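Training on tilted views: a talk with Duyên Nghiêm and Giang Nông

The idea came out of a failed demo in February. Duyên Nghiêm had a policy that did well on every task in its test set, and she moved it to a rig where the wrist camera had been mounted at a different angle. It stopped working.

"It reached for the wrong side of everything," she says. "The arm was fine. The model had learned where up was, and we had changed it."

Nghiêm works on simulation at Zidellow with Giang Nông, who writes the rendering code. Their project, Firov, trains arm policies on camera views that are rotated, shifted and sometimes pointed at nothing useful. Each training run draws from 1167 simulated interiors, with the camera pose changed at the start of every episode.

Nông says most of his work went into the poses people usually throw away. A wrist camera spends a lot of its time looking at ceilings and walls, and in many training sets those stretches are trimmed out. 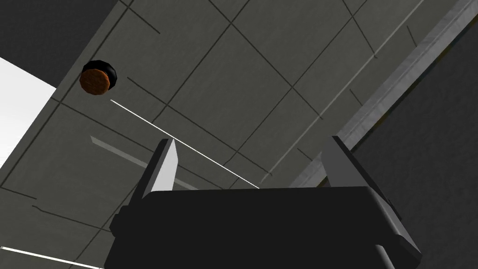 "If you cut all of that, the model never learns what to do when it can't see the task," Nông says. "It has to remember where it was going, or go back and look. We wanted both."

Their first version rotated the cameras by up to 22 degrees. Nghiêm calls that result disappointing. The policy handled small tilts and fell apart on larger ones. Raising the limit to 60 degrees made training slower, and for a while the success rate went down on the plain upright views too.

The fix was a second input. The policy now gets the joint angles of both arms along with the images, and during training one of the two sources is sometimes blanked. Châu Doãn, who ran the comparisons, found that the blanking mattered more than the size of the network.

"I ran it again over a Sunday since I didn't believe it," Doãn says. "Same answer."

The rooms are deliberately mixed. Brick next to marble, a painting in a heavy frame, a door in a strong color. Nông picks finishes that would distract a model that leans too much on background.

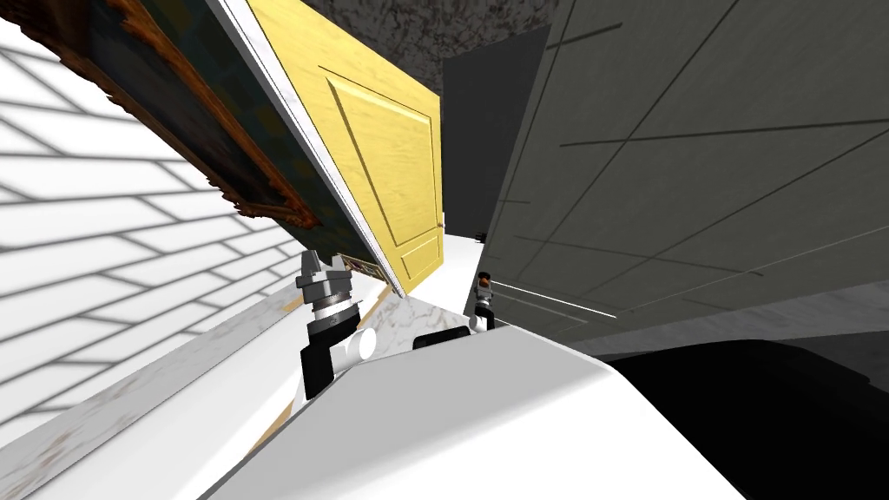 What still goes wrong

Two-arm tasks are the weak point. When one gripper is close to the camera and the other is far off, the policy tends to favor the near one and leave the other waiting. Nghiêm has tried giving each arm its own loss term, with mixed results.

Zofia Wasilewska, who reviews the group's methods, would like to see more tests on real hardware before anyone draws conclusions. Nghiêm agrees with her. The next round will use the rig from the February demo, with the camera left at the angle that caused the trouble.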